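Purnlow Gripper Trials: Frequently Asked Questions
Last updated October 20, 2023

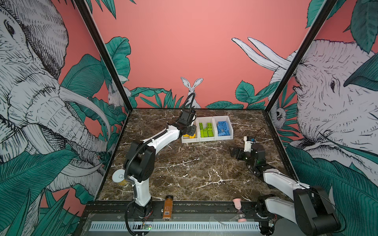

Two-arm cell with the sorting bins at the back of the table.

What are you comparing?
Two parallel-jaw grippers, the Movberg and the Vamum, on picking and sorting tasks. Each one is run on both the left and the right arm, so a difference between the arms doesn't get counted as a difference between the grippers.

Why toy bricks?
They're cheap, the colours are easy for the cameras to separate, and they land at every angle when tipped into a bin. The yellow, green and blue bins are the standard set-up. Bricks with studs facing up are harder to grip squarely than people expect.

How many picks does each gripper get?
2,000 per gripper, split evenly between the arms. We check the jaw pads after every 384 picks and replace them if the surface has glazed.

What counts as a failed pick?
A brick that is dropped, missed or placed in the wrong bin. Picking up two at once is logged separately. An operator stop is not a failure, and that pick is run again.

Do you test anything besides bricks?
Yes. The second round uses household items such as bottles and rolls of tape. Results for those will be posted in March.

Does the mural affect the cameras?
It can. A plain grey backdrop gave better detection scores, but customers don't work in front of plain grey. All published results are from the cell with the mural up.

Are the arms controlled together?
Both run from one controller with a shared collision zone over the bins. Only one arm may enter the zone at a time, and the other waits outside it.

Can I send in my own gripper?
Yes, if it fits the standard wrist flange and comes with a wiring diagram. Allow 4 weeks for a full trial. Units go to our Abu Hammour workshop, and return freight is at the sender's cost.

Who do I contact?
Sheldon Sutherland handles bookings and requests for raw logs. Please include the gripper's mass and stroke with your enquiry.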